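Band news, May

Quick one this month, van leaves at 8 and I've not packed.

Kinen have finished the second album. It's called Hillmont, after the road Ognjen Stojanovska grew up on, and it has been three years coming if you count the lot they threw away. Ten songs. The long one at the end is the best thing they've done, and I say that as someone who moaned about it in the last newsletter when it was still a demo with no drums on it.

For anyone new on the list: Ognjen sings and writes most of the words, Gunnlaugur Kirkegaard plays guitar and does the string parts. They met in a covers band doing weddings, hated the set list, left on the same night. First single was Retamal, which got picked up by a couple of late night radio shows and then by everybody's cousin. Still the one people shout for. They've slowed it down for this tour and I'm told not to argue.

Recording was done in two goes. First lot in the winter, live in one room, most of it kept. Then Gunnlaugur did his hand in (car door, don't ask) and it all stopped for a bit. Vocals were done after that, mainly at night becuase of the school next door. You can hear a bus on track four. Staying in.

Label is Trodeo again. Same deal as before, small pressing first and then see. 856 on vinyl, the rest download and streaming. When the first record came out we had people writing in for weeks after it had gone, so please, if you want one, order early. List members get the link a day ahead of everyone else. Check your junk folder.

Last tour, for those who asked: 3,960 tickets over the whole run, best yet, and the first time we've come home not owing the van hire people anything. Thank you. Really. The Leeds crowd singing the second verse when Ognjen forgot it will be talked about for a long time, mostly by me.

New shirts are in, grey or dark green. No more of the yellow, sorry. Large is a bit on the small side so go up one if your not sure. 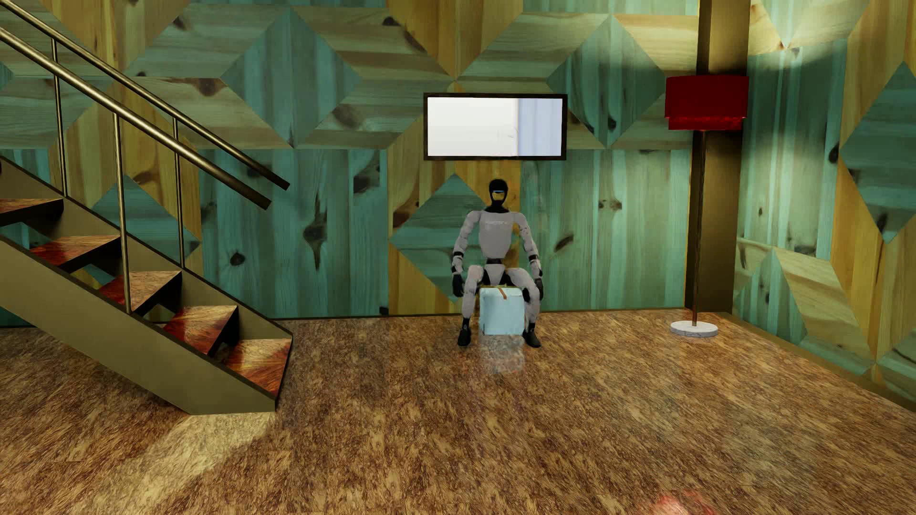

Dates and tickets

Full list goes up on the site tonight. Smaller rooms this time, mostly standing, doors 7.30 unless the ticket says different. Support is still being sorted for the first 3 shows, locals after that. If you're in a band and want to be considered send one song, not the whole album, and put the town in the subject line.

Under 16s need an adult with them. Returns go through wherever you bought it, I can't do them from here.

Right, packing. More when we're back.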